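Quick note before the tables: I'm Saadet Uysal, I look after the soft-goods part of the Gustum set, and I wrote this card because people kept asking me the same things over lunch.

## What's in it

Nearly 700 short episodes of picking up and putting down knitted and plush things, recorded with hand-held grippers. The Tuncer split is the one to train on. Notness has 100 episodes held back for testing, so please leave it alone until you really need it!

| split | episodes | use |
|---|---|---|
| Tuncer | 580 | training |
| Notness | 100 | testing |

## What it changes for us

Our packing crew handles soft stuff all day, and it's the part of the job that wears out your thumbs. The plan is for the arm on the Finska line to take over the plain picks - one item, one bin - while people keep the sorting, the mending and anything odd.
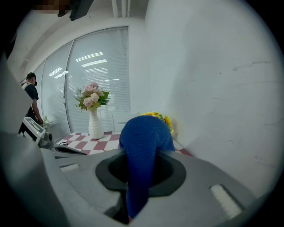
I was nervous about how that would land, and a few of us still are (me too, some mornings). What helped was that packers do the recording themselves. They know how hard you can squeeze yarn before it loses its shape, and they get paid recording time for it, 20 minutes a turn, then a swap. Shifts haven't been cut. The job titles are still being argued over, and I'll update this card in July when I know more.

## Known problems

- Thick yarn fills the view of the wrist camera, so depth guesses get bad up close.
- Left-handed recorders are underrepresented. Want to fix that? Come find me!
- Labels say "soft item" for nearly everything. I'm redoing them by hand - slowly.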